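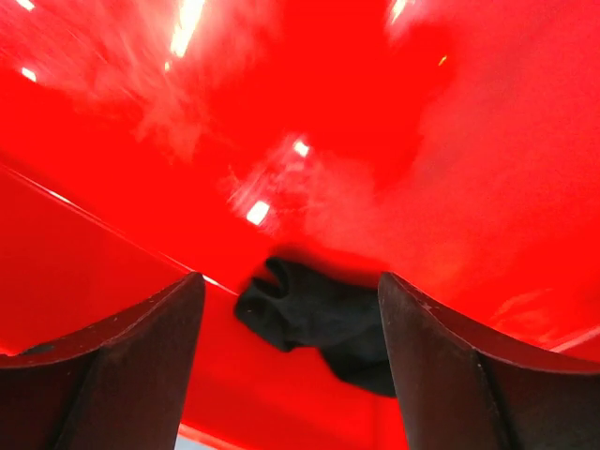 Chala – laundry arm build, September

Chala is the arm Ebise Tufa is building at the shared workshop in Hesville. The job is small clothes and a clip rack. The controller is a used Zevari board, and the fingers are print number 22, with 2 mm added at the tips. Grip force is set in software, currently 222 on our scale. Parts files are in the Greda folder.

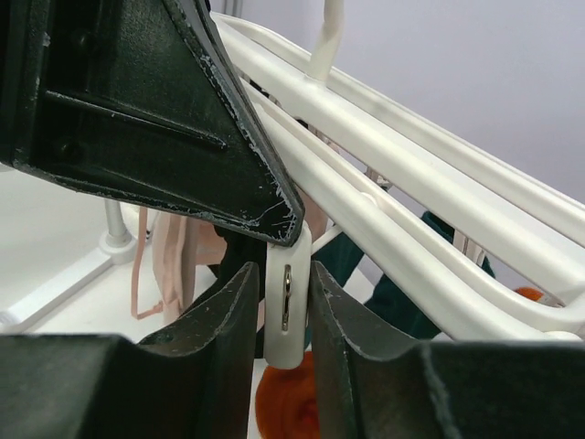
White clip between the fingers, dark cloth behind it.

Next on the list is the wrist cable – the old one is too short for the far side of the rack. Build log entry 1126 has the wiring.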